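# The drawer that was supposed to fix dinner

Every few years somebody decides that the trouble with home cooking is the kitchen. Last time it was open shelving. Now it's the meal-planning subscription, and Plurach would like 18 dollars a month to tell you what to do with a cabbage.

I signed up in November. The pitch is simple: you list what you own, the service writes the week's menu, and waste drops. The company says its members throw out 53 percent less food. I asked how that was measured. Members fill out a form, I was told, and the form asks them to guess.

Poul Þrastardóttir ran school kitchens for years before she started teaching evening classes in Laxdal, and she laughed when I read her the number. "People forget what they threw away by the time the lid closes," she said. She has her students weigh their scraps for a week. Most of them hate it.
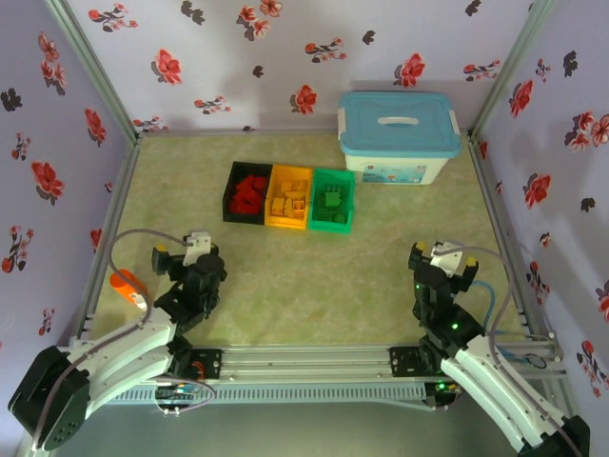 The menus themselves are fine. Tuesday's lentils were good, if short on salt. But the plan assumes that you'll be home, hungry and in the mood for lentils on the night it picked, and on Thursday I was none of those. The cabbage went into the following week's list, where it turned up as a slaw I also didn't make.

Heiðrún Hjaltested, who handles customer questions for Plurach, told me the menus get better "as the household settles in." Mine has had 2 people in it for a long time. I'd call us settled.

What did help was an older trick of Poul's: a strip of tape on one fridge shelf, with everything that needs eating kept in front of it. The tape was already in the drawer. I've canceled the subscription, although the emails keep coming – the latest had a recipe for cabbage.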